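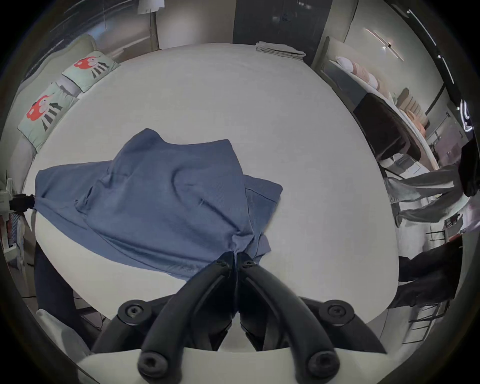

Bedroom reset, Saturday, July 6, 2019 – thread on folding on the bed

1/ The bed is the largest flat surface in the apartment, so the folding happens there. Fitted sheet goes on first and gets pulled tight at all corners. A slack sheet creeps under whatever you are folding and the creases transfer.

2/ Linens before clothes. They are bigger, they square up faster, and once stacked at the far end of the mattress they stay out of the way. Gray set done.

3/ The blue shirt is finely ribbed. Ribbing stretches across the ribs and hardly at all along them. Spread it loosely, find the hem, and square that edge before touching anything else. If the hem is off, every later fold is off by the same amount or more.

4/ Pinching a fold in the middle and lifting moves the fabric but also twists it. Fine for getting it from one side of the bed to the other. Lay it down flat again before the first real fold.

5/ Fold sequence I use for knits: sides to center, sleeves straight down over the back, then bottom to top in 3 parts. No hangers. Shoulder bumps on a knit take a wash to remove.

6/ Shelf width in the wardrobe is 400 mm. A shirt folded to 300 mm leaves room for a hand next to the pile. I used to fold to the full width and ended up pulling out the whole stack to reach the bottom one.

7/ The folding guide from Dresside says to use a board. I tried one in May and went back to doing it by hand. The board is rigid, the mattress is not, and the board tips as soon as you lean on it. On a table it would probably work.

8/ Pillows stay at the headboard end while I fold. The mint-green cases with the striped cartoon print are on already. Moving them to the floor and back is two extra trips for no extra space worth having.
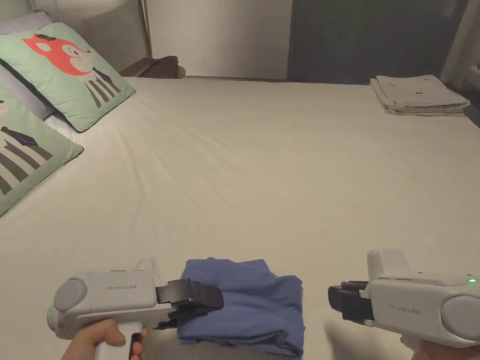
Domínguez replied that a fitted sheet should never go on before the folding is done, as lint from the clothes ends up where you sleep.

9/ Fair point for towels and fleece. A washed ribbed shirt sheds very little on a smooth sheet. For anything fluffy I put a Ronach cotton throw down first and shake it out of the window afterward.

10/ Fikau asked about order inside the wardrobe. Knits on the middle shelf, linens on the one above, 2 stacks each, fold side facing out. Socks get their own thread.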